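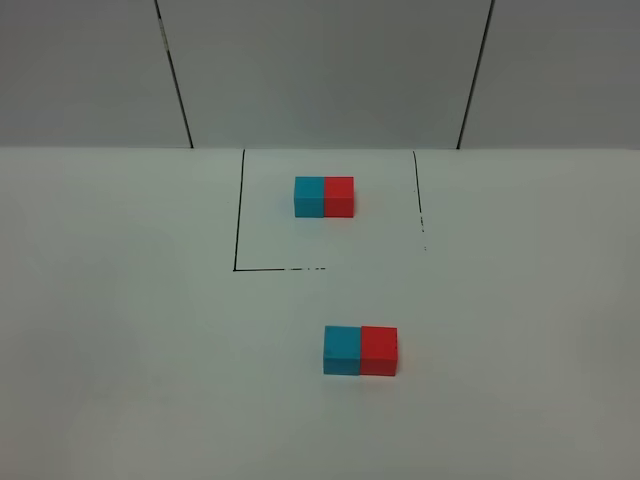

Hildegard Hellwig

4.2 Redrawing the work area on the tabletop

The marker outline wears away with wiping. Redraw it when any side is broken, as on the right and bottom here.

1. Clear the table and wipe it with a dry cloth.
2. Lay a straightedge along the left line and go over it in thin black marker.
3. Continue along the bottom to the lower right corner.
4. Draw the right side from that corner up to the wall.

Note: Leave the top open. The base of the wall is the fourth side.

Caution: Do not use solvent cleaner inside the outline. Let the ink dry before placing anything on it.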